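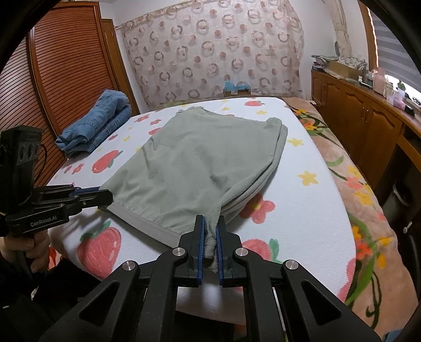 Rhun Pugh reckons my trouble is timing between the two hands and that I should stop fiddling with the pads. I'd like a second opinion before I take everything apart again.

I'm building a two-arm clothes folder in the spare room. The arms are home-made, printed parts and hobby servos on a plywood base, and I teach them by doing the folds myself with a pair of hand-held grippers, one in each hand, then playing the paths back. I work on the bed as the arms' bench is too narrow to lay a top out flat.

Jeans and towels play back fine. The soft green top is the problem. I take the left corner where the hem band starts with one gripper and the gathered strip with the other, and I can fold it that way by hand without much bother. On playback the right arm closes a bit to the side of the strip, gets one layer instead of all of them, and the whole thing swings round. I have 151 recordings of this top and 13 of them play back properly.

Tried so far: slower playback, a tighter close on the right jaw, new batteries in everything. The slower playback helped with towels and did nothing here. Would a plain sheet help? Mine has strawberries and stars all over it and I wondered if that was upsetting the tracking.

Melaniia Chornovol
Asked Sunday, March 12, 2023

3 answers

Pylyp Vasylenko

Leave the sheet alone. A busy print gives the tracking plenty to hold on to, and a plain white one is usually worse. I swapped to a plain cloth in October and the paths drifted so badly I put the old one back the same evening.

Rhun could be right, but you can check it without taking anything apart. Tap the two grippers together at the start of a recording, two sharp taps, and again at the end. Line up the first taps, then look at the last ones. If they have moved apart, one clock is running fast and you need to stretch that track to match. If both ends line up, it isn't timing, and I would look at where your right arm thinks its fingertips are. The distance from wrist to tip on a home-made arm is hardly ever what the drawing says. Measure it with the jaws closed, then with them open. On mine the tips moved forward 5 mm as they closed, enough to miss a narrow strip and not enough to notice on a towel.

Don't tighten the close any more until you've done this. You'll only strip a servo.

Zawadi Obura

Iron it first? I gave up on soft fabrics and mine only does tea towels now.

Liudmyla Kushnir

Agree with Pylyp about measuring the tips. One more thing to look at is what the cloth does before you grip it. When I record, I push the layers together a little with the open jaws and don't notice I'm doing it. My arm came straight down and skipped that part - the smoothing in my playback software had rounded the small movement off. Turn smoothing off for the last bit before the close and see if the right arm picks up all the layers.

I'd also sort the recordings before using them. Put the ones with the top lying the same way round in one folder and try playback from those only. If the top is laid down at a different angle from the one you recorded, a played-back path will miss however good the timing is. Masking tape on the sheet for the two hem corners works well enough.

Comment from Melaniia Chornovol

Did the taps. Both ends line up, so not the clocks. Measured the right arm and the tips are out by more than Pylyp's were. Reprinting the wrist bracket tonight and will try the tape after that.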